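Brernard Technical Institute
Equipment Services
Home / Equipment for Loan / Electrical Measurement / Handheld Multimeters

Handheld Digital Multimeters

Catalog group: 1389
Location: Kemeys Building, Room 306
Loan period: three weeks, renewable once
Available to: enrolled students, teaching staff, and registered evening learners
Booking: required, through Padia

Overview

Equipment Services maintains a pool of 100 handheld digital multimeters for coursework, project work, and supervised maintenance exercises. The pool includes several models purchased over a number of years. All of them measure AC and DC voltage, DC current, resistance, and continuity. Many also measure capacitance, frequency, and temperature, although these functions are not guaranteed on every loan. Borrowers who need a particular function should state this in the notes field of the booking form.

The meters are general-purpose instruments. They are suitable for electronics benches, battery and charging exercises, vehicle wiring, appliance repair on disconnected equipment, and general fault finding. They are not reference instruments and should not be used as the basis for a calibration record. Learners in the Measurement and Standards course should request a bench meter, which is listed separately under catalog group Electrical Measurement, Bench.

Standard Functions

DC voltage: all models. Ranges are selected automatically or by dial, depending on the model.
AC voltage: all models. True RMS measurement is available on request.
DC current: all models. A separate input jack is used for the high-current range.
AC current: selected models only.
Resistance: all models. The circuit must be switched off and any capacitors discharged before measurement.
Continuity: all models, with an audible tone.
Diode test: all models.
Capacitance: selected models only.
Frequency: selected models only.
Temperature: selected models only. A thermocouple probe must be booked as a separate item.

Average-Responding and True RMS Models

An average-responding meter gives a correct AC reading only when the waveform is a clean sine wave. Readings taken on the output of a dimmer, a motor drive, or a switching power supply may be noticeably in error. Students working with these circuits should book a true RMS meter. Course leaders are asked to mention the requirement in their lab sheets, as the two types look much alike on the shelf and are frequently confused.

True RMS meters may show a small reading on the AC range when the leads are not connected to anything. On most models this is normal behavior and does not need to be reported as a fault.

Supplied With Each Loan

One multimeter with battery installed
One red and one black test lead, Ullex pattern, with removable tip covers
One pair of push-on alligator clips
One zippered pouch
One printed quick guide for the model supplied

Spare batteries are available at the counter without charge. Fuses are not handed out. A meter with a blown fuse must be returned to the counter, where it will be exchanged if another is available.

Safety Ratings and Permitted Use

Every meter in the pool carries a measurement category marking next to its input jacks. The marking shows the type of circuit to which the meter may be connected and the highest voltage permitted. Test leads carry their own marking. Where the meter and the leads are marked differently, the lower rating applies to the combination. Removing the tip covers may reduce the rating of the leads, and borrowers should read the marking on the probe before doing so.

Meters from this pool may not be used on live building wiring, distribution panels, or any equipment connected to a utility supply, except during a scheduled class under the direct supervision of an instructor. This restriction applies regardless of the category printed on the meter. Students completing a work placement should use test equipment issued by their placement employer.

Before each use, borrowers must inspect the case, jacks, and leads. A lead with cracked insulation, exposed metal, or a loose plug must not be used. It should be returned to the counter with a knot tied in it so that it is not reissued by mistake.

The most common cause of damage is an attempt to measure voltage while the red lead is still in a current jack. In this position the meter acts as a near short circuit across the supply. Return the red lead to the voltage jack as soon as a current measurement is complete.

How to Book

Sign in to Padia with your Institute account and search for catalog group 1389. Select a collection date and enter the code of the course or project for which the meter is needed. Bookings without a course or project code are placed on hold and are reviewed each morning.

Confirmation is sent by email. Bring your Institute card to Room 306 at the time shown. Items that have not been collected by the end of the following working day are released to the next person on the list.

Class sets are booked by the instructor and are issued in a lidded crate. Please allow one full week for preparation. During March and in the final weeks of each term demand is high, and individual loans may be limited to a single meter per person.

Questions about class sets should be addressed to Arwel Parry, Equipment Coordinator. Questions about suitability for a particular exercise should be addressed to Tadhg Foley, Senior Technician, Electrical Measurement.

Condition, Checking, and Calibration

Returned meters are checked at the counter before they go back on the shelf. The check covers battery condition, fuse continuity, display segments, dial action, and a comparison reading against a fixed voltage source. Meters that fail are labeled and removed from the pool until they have been repaired or replaced.

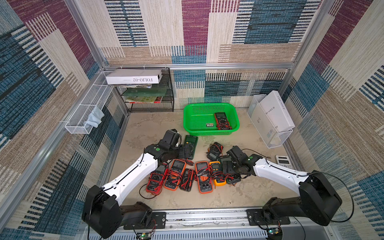

Handheld multimeters, including one in green.

Case color has no bearing on accuracy or rating. Models are identified by the asset label on the back of the case, and borrowers should quote the asset number in any correspondence. Labels must not be removed or covered with tape.

The pool is not calibrated to a traceable standard. A small group of meters is compared each year with the laboratory bench instrument, and the results may be viewed on request. Where an assignment requires a statement of uncertainty, students should use the accuracy figures in the manufacturer's manual for the model borrowed and should record the range selected at the time of the reading.

Care and Storage

Switch the meter off after use. Most models have an automatic power-off function, but it should not be relied upon, and on some models it is disabled when certain functions are selected.

Coil the leads loosely. Wrapping them tightly around the case strains the wire at the plug and shortens its life. Wipe the case with a damp cloth and a little mild detergent. Solvents, contact cleaner, and alcohol wipes can cloud the display window and should be kept away from it.

Do not store meters in vehicles overnight. If a meter has become wet, do not switch it on. Return it to the counter and explain what has happened. Borrowers are not charged for reporting accidental damage promptly.

Returns and Late Items

Meters may be returned to Room 306 during counter hours. They should not be left in classrooms, pigeonholes, or the reception area. The loan remains open in Padia until the item has been scanned by a member of staff, and an email receipt is then issued.

Reminders are sent before the due date and again on the day. Borrowers with an overdue item are unable to make new bookings until it has been returned. Lost meters are charged at replacement cost. Lost leads, clips, and pouches are charged separately at the rates displayed at the counter.

Related Equipment

Bench multimeters
Clamp meters
Insulation testers (instructor booking only)
Thermocouple probes
Battery and fuse test boxes
Replacement test leads, Ullex pattern

Documents

Quick guide to handheld meters (PDF)
Class set request form (PDF)
Equipment loan terms and conditions (PDF)

Page last updated April 9, 2025
Equipment Services, Brernard Technical Institute, Kemeys Building, Room 306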